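Getting the house ready for viewings: what we did room by room

Household tips / Selling and moving

We sold our house in Brundow last spring, and before that we sold an apartment on Veler Street, so I have prepared a home for viewings two times now. The first time I did it badly. I cleaned for a whole week and I still forgot the inside of the oven, and the first couple who came opened it. The second time I kept notes, and these notes are what you read now. Many friends asked for them, so I put them in order as well as I can.

The house has 1,472 square feet, with three bedrooms and a small yard. If yours is bigger, you will need more days. I spent $790 in total, and more than half of this was paint and the man who repaired the gutter.

Start at the street

Stand across the street at the hour when most viewings will happen and look at your own house for some minutes. I did this with a cup of tea and a pencil. I wrote down a yellow stain under the gutter, a house number with one loose screw, and the garbage cans, which I had stopped seeing many years ago.

Wash the front door with warm water and a little dish soap, and dry it with an old towel. For the brass handle I use a paste of flour, salt and white vinegar in equal parts. Leave it 10 minutes and then wipe it with a damp cloth. Try it first on the inside handle, because some handles only look like brass, and the vinegar can make a mark on the coating.

Oil the hinges. If you have no oil in the house, rub a candle on the hinge pin. The effect is not so long, but it will last until the house is sold.

A new doormat is worth the money. Buy it plain and wide, and put the old one at the back door.

The hall

Take away every coat that you do not wear this week. We had 4 hooks and perhaps three coats on each hook, and the hall looked like a place where a party is going on in the next room. After we put the coats in the car, we could open the door fully for the first time in a long while.

Black marks from shoes on the baseboard come off with a pencil eraser, the white kind. For marks on matte wall paint be more careful. Use a soft sponge, only water, and press lightly. If you rub hard, the paint becomes shiny in that spot, and from the side you can see it very well.

Kitchen

The kitchen took me the most time. I went in this order and I would do the same again:

Empty the upper cabinets first and wipe the tops of them, also the part near the ceiling where the grease is. Hot water with washing soda works better than any spray I have tried. Wear gloves.

Put back only half of the dishes. People open cabinets, and a cabinet with air inside seems larger. The other half goes into boxes, and you have to pack it one day anyway.

Clean the oven in the evening. Spread a thick paste of baking soda and water on the walls, but keep it away from the heating elements. In the morning wipe it out with a wet cloth. The glass of the door needs a second time.

Pull the refrigerator out. I know it is heavy. Put a piece of old carpet, with the soft side down, under the front feet, and it will slide without scratching the floor.

Boil half a lemon in a pan of water if the drain or the cabinet under the sink has a smell. But find the reason also. In our case it was a forgotten sponge behind the pipe.

Leave on the counter two things only. We left the kettle and a wooden bread board. Kamala D'Souza, our agent at Fikis, wanted also a bowl of green apples, and I bought them, and my children ate them before the first viewing.

Bathroom

Old silicone around the tub is the thing which makes a clean bathroom look dirty. You can bleach it, but if it is black inside, cut it out and make a new line. Dry the joint very well, the whole night if you can, put masking tape on both sides, press the silicone, smooth it with a finger dipped in soapy water, and pull the tape while it is still wet. I was afraid of this job and it took me less than one hour.

For white scale on the faucet, wrap it with paper towel soaked in vinegar and wait until you have finished cleaning the mirror and the toilet. Do not do it on natural stone or let it drip there. My neighbor has a marble shelf with a dull ring on it which will stay forever.

Take out the used towels each time and hang dry ones. Close the lid of the toilet. Hide the toothbrushes.

Bedrooms

Here I have less to say. Move the bed so there is a path on both sides, even if you need to take away a night table. Wash the curtains, or if they are old, take them down and leave the window without anything. The light is more important.

Closets will be opened. Put the long clothes on one side and the short on the other, with all the hangers looking in the same direction. Leave some of the floor of the closet visible. If there is a musty smell, put a bowl of dry baking soda in the corner for some days, and change it when it gets hard on top.

Small holes from picture nails: fill, let dry, sand with fine paper, and touch with paint by a small brush, using almost no paint. If you do not have the old can of paint, cut a small piece from a hidden place on the wall, behind the radiator for example, and bring it to the paint store. They matched ours so well at Naidu Hardware that I could not find the holes later.

Living room

We took out one armchair and the glass cabinet, and my husband said the room now has an echo. It had, a little. A rug helped.

Water rings on a wooden table can go away with a soft cloth and a little mayonnaise left for an hour. It sounds strange, but the oil goes into the finish. It works on white rings. The dark rings are deeper, and for them you need sanding.

Change all bulbs in one room to the same color of light. I had one warm and two cold in the ceiling lamp and did not notice it until the agent made her photos.

Work room, garage or basement

Every house has one room where real work is done, and buyers like to see it used, but they want to walk in it without fear for their clothes. Sweep from the back to the door. Wipe the table edges and the legs, where dust stays the longest. Cables on the floor should go along the wall, held with simple clips or with strips of wide tape. Screws and small parts go in jars with lids, and the jars go all on one shelf.

If the table top is bare wood, go over it with fine sandpaper in the direction of the grain, wipe it, and rub in a thin coat of mineral oil. Lay the oily cloth flat outside to dry before you throw it away. I do this with every oily cloth, whatever oil it is.
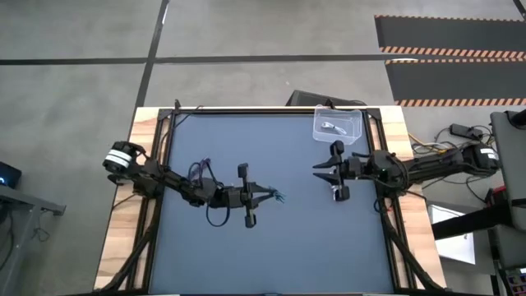 The smell of the house

You cannot smell your own house. Ask somebody to come in from the street and tell you the truth. I asked Tamunoemi Igwe, who lived two doors from us, and he told me: dog and onions. We have no dog, only the carpet of the people before us. I sprinkled it with baking soda in the evening, brushed it in, and vacuumed in the morning. I did it three times.

Do not use strong perfume or candles. Open two windows on opposite sides one hour before the visit and close them fifteen minutes before, so it is not cold when people enter.

On the day

Lights on in every room, also when it is sunny. Garbage out. Bed made. Valuable things, medicines and bank letters go with you, in a bag that stays by the door so you do not have to search for it.

Keep one empty laundry basket ready. When the agent calls and says that somebody can come at five and it is now half past four, walk through all rooms with the basket, put in everything which should not be there, and put the basket in the car. We did this more times than I want to say.

Then go out. I stayed at home for the first viewing, and the people spoke very quietly and left fast. After that I went to the bakery at the corner and waited there until Kamala called me.

Things to put in a folder on the kitchen table

The age of the roof and the boiler, with papers if you have them
Energy bills from the last winter, December included
Instructions for the oven, the dishwasher and the thermostat
The name and color number of the paint in each room
On which day the garbage is collected

The buyers of our house asked if they could keep the folder, and I left it for them in the drawer next to the stove, together with the spare key of the shed.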